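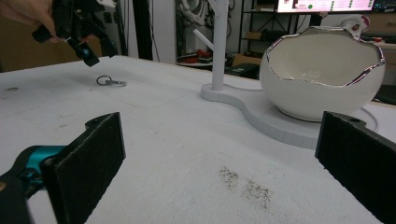 *Fig. 3.1. Dark specks on a white top.*

## 3. Getting your mending spot ready

Right, so you've opened the Gerkora box, you've had a rummage, and you've probably already lost the little lid from the filler pot (check inside the flap of the tray, mine always goes there). Before you glue anything, please read this section through once. I know, I know. But I wrote this guide after ruining a perfectly good gravy boat by skipping straight to the fun part, and I'd love to save yours!

This section covers the place where you'll work, laying out the kit, sorting your broken pieces and doing a dry run. Mixing is in section 4. If you've bought the refill pack only, you won't have the tray or the putty, so skip 3.2 and use whatever you've got at home.

### 3.1 Pick your spot

1. Find a table that doesn't wobble. If it does wobble, fold up some card and sort that out now, while your hands are clean.
2. Put down a pale, plain cover. I like white best of all. Chips of glaze, old glue, grit from the cupboard – you'll spot the lot at a glance, and patterned oilcloth hides everything (lovely as it is).
3. Brush the whole surface down with a soft dry brush, then wipe it with a barely damp cloth.
4. Let it dry completely.
5. Bring a lamp in from the side, low down. Light from straight overhead flattens everything out and you'll miss hairline cracks.

**Note:** Do your brushing again between pots. One crumb in a join will hold the two halves apart, and you'll feel the ridge with your fingernail for the rest of that cup's life.

**Note:** The adhesive likes a room at 17 °C or warmer. In my back kitchen that rules out most of the winter, so I bring everything through to the front room and annoy my family instead. If your kit has been sitting in a cold shed or the boot of the car, leave it indoors overnight before you start.

**CAUTION:** Open a window. The smell isn't terrible, but it does creep up on you if you've got your head down over a teapot for an hour. Keep the kit away from children and pets, and never eat or drink at the table while you've got it open. Yes, that includes your tea. I once dipped a mixing stick in mine.

### 3.2 Lay out the kit

Everybody ends up with their own arrangement, but start with this one and move things about once you know which hand you reach with.

1. Put the tray at the back of the table, long side towards you.
2. Stand the two adhesive tubes at opposite ends of the tray, caps on. Keep them well apart! If the caps get swapped over, they'll set solid and you'll be cutting the tubes open with scissors.
3. Put the mixing cards and sticks on your writing-hand side.
4. Tear off your tape strips in advance and hang them along the edge of the table. You want more than you think. Short ones for cups, longer ones for plates.
5. Pinch off some putty and roll it until it's soft. It's for propping things at silly angles.
6. Put the filler pot somewhere else entirely. You won't need it today and it's very easy to knock over.
7. Gloves go on last, just before you open a tube.

If your kit came with the older round tray (Bririco packed those before they changed the box), everything's the same except there's no slot for the sticks. A jam jar does nicely.

### 3.3 Wash and sort the pieces

1. Wash each piece in warm soapy water, one at a time, with a folded towel in the bottom of the sink.
2. Scrub the broken edges gently with an old toothbrush. Don't scrape them with anything metal.
3. Rinse well and stand the pieces on edge to dry. Earthenware drinks up water like anything, so give it a full day. Porcelain is much quicker.
4. Once they're dry, lay them out in the order they'd go if you'd flattened the pot like orange peel.
5. Pencil a small mark across each join, on the glazed side, so both halves carry part of it. It wipes off later.
6. Put the tiny bits in a saucer. Keep all of them, even the ones like sugar grains, until the very end.

If you come across a yellowed, crusty edge, somebody has been there before you with household glue. Soak the piece in hot tap water, peel off what you can, and be patient. Princess Galang, who tested the first draft of this guide on a whole shelf of charity-shop cups, swears by two or three soaks and a cocktail stick, and her joins are neater than mine, so do what she does.

**CAUTION:** Broken edges are properly sharp, and glazed ones are the worst. Don't run a finger along them to see how clean they are. Don't sweep slivers up with the side of your hand either (guilty). Fold a bit of tape sticky side out and dab.

### 3.4 The dry run

This is the bit people skip, and it's the bit I enjoy the most – a jigsaw with no glue and no clock ticking!

1. Start from the base. Always the base.
2. Offer up the biggest neighbouring piece. Wriggle it very slightly until you feel it drop into place.
3. Hold it with one strip of tape straight across the join, pulled snug.
4. Add the next piece, and the next, working round and up.
5. When it's all together, number the pieces in pencil in the order you fitted them.
6. Check nothing is locked out. If the last piece won't go in, take it apart and try another order.
7. Take a photo with your phone from above and from the side. You'll be glad of it.
8. Take the tape off, put the pieces back in their order on the cover, and only then go and find the gloves.

What if there's a gap? Small chips along a rim are fine, and that's what the filler's for (section 6). A hole bigger than your thumbnail needs a backing, and that's section 7. Please don't try to bridge a big hole with adhesive alone. It'll sag, and then it'll set saggy.
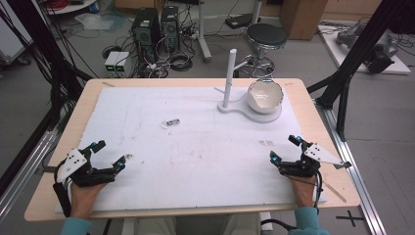
**Cedau, September**

I'm adding this bit after a week of mending with friends, as the same few questions came up again and again and they all belong in this section.

**"What should I practise on?"** A plain white bowl with a damaged rim. You don't have a pattern to line up, the curve is gentle, and a rim is easy to get at from both sides. Leave handles and spouts for later. Fahad Jatoi began with his grandmother's teapot, lid, spout and all, and although it did come right in the end I don't think any of us breathed for most of the afternoon.

**"Can I stand things up while I work?"** Yes, but do your dry run flat on the cover first. For anything raised, go for a wide base and test it with your hand before you trust it. Putty under the foot of a bowl stops it skating around.

**"What about glass?"** Not with this adhesive, sorry. It'll stick, but it shows as a milky line and doesn't like being washed. Keep glass things off the mending cover altogether if you can, and definitely don't mix glass slivers in with your china ones. They're so much harder to see.

**"My cover's gone all smudgy. Does it matter?"** Smudges that won't lift with a cloth are only stains and you can carry on. Anything you can feel with a fingertip (gloved, please) has to come off. When my cover gets too lumpy I turn it over, and after that it goes to the shed for painting on.

**"How much should I mix for a first go?"** Less than you'd like. Section 4 has the proper table, and the full 100 g pack will see you through a great many cups if you only ever squeeze out a pea at a time.

### 3.5 Quick check before section 4

- Table steady, cover clean and dry
- Window open, lamp low and to one side
- Tubes apart, caps on
- Tape torn and hanging ready
- Pieces dry, numbered and in order
- Tiny bits in their saucer
- Gloves within reach
- Phone on silent (you can't answer it with sticky fingers anyway)

### 3.6 If something's gone wrong already

**The pieces fitted yesterday and don't today.** Look for grit first, then for a pencil mark that's been wiped off and a piece that's been turned round. It's nearly always one of those.

**A piece has snapped again while washing.** Annoying, but dry it, number the new halves and treat them as one more join. Put those two together before anything else and let them cure alone.

**There's a crack that hasn't gone all the way through.** Leave it be for now and don't flex it to see. Page 142 has the method for running thin adhesive into a crack.

**The tape won't stick.** You've still got washing-up liquid on the glaze. Rinse, dry, try again.

**The putty has gone hard.** Warm it in your hands for a good few minutes. If it still crumbles, bin it and order the small replacement block, which has the same code as the one printed under the tray.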